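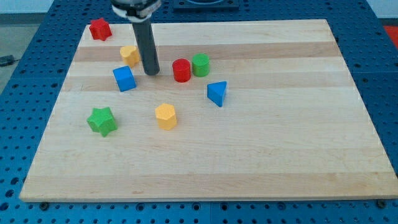 # Shape Blocks and Boards: Kevitz Play Collection

The Kevitz Play Collection holds 1,758 wooden toys and teaching pieces, of which 1,090 are available for loan to nurseries, primary schools and family centres. This gallery page is devoted to the coloured shape blocks, which remain among the most frequently requested items in the catalogue. Notes are by Zdeňka Bartoš, Keeper of Loans.

## Blocks on the maple board

Small painted wooden blocks, eight in number, among them a red star, a blue cube and a pair of cylinders in red and green. The board is maple butcher block, its strips varying from pale cream to honey-tan.

## About the blocks

The blocks came to the collection from the Ondrejka workshop and are lent under the catalogue title *Ondrejka Small Shapes*. They are intended for sorting by colour or by form, and for early work on position: beside, behind, in front of. Teachers have also found them useful for drawing lessons with older pupils.

The paint has a matt finish and marks easily. Blocks should be wiped with a barely damp cloth and left to dry before they are returned to their bag. They should not be soaked or placed near a radiator.

## About the boards

Boards are lent separately, under the title *Pliketport Boards*, and may be used on a table or on the floor. A board gives a group of children a shared place to work and keeps the pieces together. Oil is applied by our staff each April; borrowers are asked not to apply their own.

## Loans and enquiries

Loans run for 15 school days and may be renewed once. At present 71 settings are registered as borrowers, and new applications are welcome throughout the year. Sets may be collected from the Sostadia reading room between 10 am and 4 pm. Please check the contents against the enclosed card at the desk, and report any chipped or missing piece when the set is returned.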